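Category: Datasets / Manipulation / Two-arm

# Golley Board Set

Golley is a collection of teleoperated examples of small part handling on a flat task board. It is made by the manipulation group at Zovura and is meant for training policies by imitation. This file explains how the examples were gathered, what is inside each one, and which problems we know of. Please read the part on known problems before you train anything.

Last change to this file: 27th November.

## What is in the set

The set has 1010 episodes. From these, 600 are marked `clean`, which means that the operator finished the task in one attempt and a second person agreed with the mark. The others are marked `retry` or `stopped`. We kept them on purpose. A policy which has seen only perfect grasps does not learn how to come back from a bad one, and in our first tests with the Celasby trainer this was easy to notice.

Every episode is one folder:

 episode/
 head.mp4
 joints.csv
 hands.csv
 task.txt
 mark.txt

`joints.csv` holds the measured positions of both arms. `hands.csv` holds the finger positions, measured and commanded, for the left and the right hand. The two files share one clock. The video has its own clock, and the offset is written in the first line of `task.txt`. Do not skip this line, otherwise the hand will seem to close too early.

`task.txt` also has one sentence in plain English, for example "put the thin peg in the square plate". The sentence was written before the recording by the person who prepared the board. We corrected spelling mistakes but we did not make the wording uniform, so the same part can have different names. A peg is sometimes "pin" and sometimes "rod".

## How the recording goes

1. The board is placed on the table and its position is checked.
2. The parts are set out according to a start card. There are 80 start cards. Some of them put parts already in their places, so the task can also be to take something out.
3. The operator moves both hands to a ready pose and starts the recording with a foot pedal.
4. The operator does the task. If a part falls from the table, the episode is ended and marked `stopped`.
5. The operator opens the working hand, goes back to the ready pose and presses the pedal again.

The parts to be handled are blue and the board is white. The table and the curtain behind it are dark. This makes the set easy for segmentation, but it also means that you should not expect a policy trained only on it to work on a normal kitchen table.

In many episodes one hand works and the other stays open at the side. We did not remove the resting hand from the action vector. If you train on one arm only, use the field `active` in `mark.txt`.

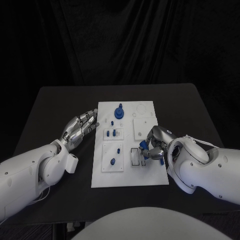
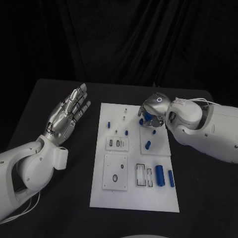
## Known problems

- In 19 episodes the finger data of the left hand stops before the video ends. They are listed in `short_left.txt`. The arm data is complete there.
- The metal fingers give reflections under the ceiling light. Methods that depend on matching colour between views can fail near the fingertips.
- The hand often covers the part at the moment of insertion. The head view alone does not tell you if the peg is fully down. Use the mark, or the finger positions after release.
- Episodes recorded before October use an older calibration of the head camera. The file `calib_old.json` belongs to them. Please do not mix the two.
- Start cards were not chosen evenly. Cards with round pegs appear more often than cards with the rectangular pieces.

## Splits

We give a train split and a test split in `splits/`. They are divided by start card and not by episode, so a layout in the test split is never seen in training. If you make your own split at random, your numbers will be better than ours and cannot be compared with them.

The loader from the Goodall tools reads the folders without changes. For other loaders you will need to join the two CSV files first; the script `join.py` does this and writes one file per episode next to the originals.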